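# Demonstration Program: Frequently Asked Questions

The following answers apply to all participants in the Jikberg Demonstration Program, including home contributors, site leads, and reviewers. They replace the sheet distributed with the first Flarker kits. Where this page and the kit leaflet differ, this page should be followed.

## General

### What is a demonstration?

A demonstration is one complete performance of a task, carried out with the hand-held gripper, from the approach to the release. The robot later learns from many such performances. Contributors do not write code and do not need prior training in robotics.

### How does hand-held work differ from remote control?

In hand-held work, the contributor carries the gripper and moves it through the task directly. In remote control, the contributor sits at the Pridska station and steers a robot arm from there. Both methods are accepted. Tasks at home are always hand-held; remote control is offered at the Jikberg site only, and a place at the station must be reserved through the site lead.

### Which tasks are assigned to home contributors?

Most assignments are short pick-and-place tasks on a desk, table, or shelf. The task card names the object and the place where it should end up. A card may name a bottle, a mug, a box, or a similar household item. Please do not substitute one object for another, even when the two are close in size.

## Preparing the workspace

### Should the desk be cleared first?

No. The program collects demonstrations in rooms as they are ordinarily used, and everyday objects may remain where they stand. The contributor should check only that the named object can be reached with the fingers open and that there is enough space to close them on both sides.

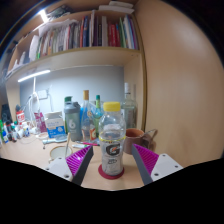 Items that break easily should be moved out of reach of the gripper if the contributor has any concern about them. Open drinks should be finished or capped. Papers showing an address, an account number, or medical details must be put away before recording begins, as must any screen that displays personal messages.

### What lighting is required?

Normal room lighting is sufficient. Desk lamps and shelf lights may be left on. Please do not switch lights on or off during a demonstration. A change between demonstrations is permitted and need not be reported.

### May other people be in the room?

Other adults may be present if they have signed the household form. Children should not be in the room during recording. If someone enters without warning, stop, mark the demonstration as withdrawn, and begin again once the room is clear.

## Carrying out a demonstration

### How quickly should I move?

Move at a steady pace, somewhat slower than you would with your bare hand. A single demonstration should not exceed 60 seconds. Longer recordings are split by the system, and the second part is normally discarded.

### How should the fingers approach the object?

Open the fingers fully, bring them to either side of the object, and close them only when the object lies between the pads. For upright objects, keep the gripper level. Approaching from a high angle tends to push light objects over.

### What should I do with soft or easily dented objects?

Close the fingers until the object is held securely and then stop. Thin plastic bottles may crease under pressure or with repeated use; this is acceptable, and the same bottle may be used for the whole set as long as it still stands on its own. A bottle that leaks should be replaced and the change entered in the log.

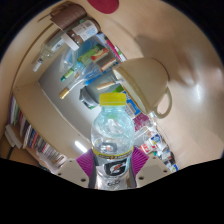

Once the object is held, pause briefly before moving it to its destination. Turning the wrist during the carry is permitted when the task card says so, or when there is no other way around an obstacle. The object should be fully supported by the surface before the fingers open — a short drop at the end is the most frequent reason for rejection.

### I made a mistake. Should I start over?

If the object slips and you can pick it up again without using your other hand, continue. Recoveries of this kind are useful and are kept. If your free hand touches the object, press the withdraw button and begin a new demonstration.

### How many demonstrations make up a set?

A standard set contains 20 demonstrations of the same task. Please vary the starting position of the object a little from one to the next. A contributor may submit up to 500 demonstrations under one agreement, after which the agreement must be renewed.

## Review and records

### How is my work reviewed?

Sets are checked in the Huỳnh review tool. Each demonstration is marked accepted, returned, or withdrawn. Returned items carry a reason code; code 106, for example, means that the object left the view before it was released. Returned items may be repeated once.

### Can I ask for a recording to be deleted?

Yes. Requests may be made at any time through the contributor page, and no explanation is needed. Deleted recordings do not count toward the set — a replacement may be submitted if the contributor wishes.

### When must the kit be returned?

Kits issued for the current round are due back at the end of September. Wipe the finger pads with a dry cloth, place the gripper in its case with the fingers closed, and include the charger. Contributors who intend to join the next round should inform their site lead before returning the case, so that the same kit can be held for them.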